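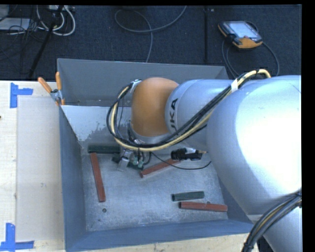
Tâm Mạch wrote in after the March page to ask when a machine will finally sort the odds-and-ends drawer, because one that can weld a car door ought to manage batteries and string. I'd love that too! But my answer is still "not this year," and the trouble is picking one thing out of a heap.

A bin of mixed bars is a fair test. They lie at every angle, one close up against the wall, another next to a piece of a different color, and your own fingers just sort of nudge and pinch until something comes free. An arm has to work out where to grab first, and then get in there without bumping the sides (and its own cables have to come along for the ride).

So, for those of us still doing it by hand, a few things that help at my bench in Stikurbridge:

Clamp the bin. A spring clamp on a back corner stops it from skating off while you dig.

Mark its spot with tape. Two corners in blue tape and you can put a tray back exactly where it was, every time, even half asleep.

Use a shallow bin if you have one. I bought a deep one from Jirier and spent a whole winter with my sleeve in it up to the elbow.

Pull the loose pieces off the top before you go after anything jammed along a wall. Half the time the stuck one comes free on its own.

Sort by color first and length second. Etornam Opoku does it the other way around and we've agreed to stop discussing it.

As for the drawer, Tâm, tip the whole thing onto an old towel, set a timer for 60 minutes and put on some music. Batteries go in a jar with a lid. String I can't help you with, mine is in a coffee can and has been one solid lump for years.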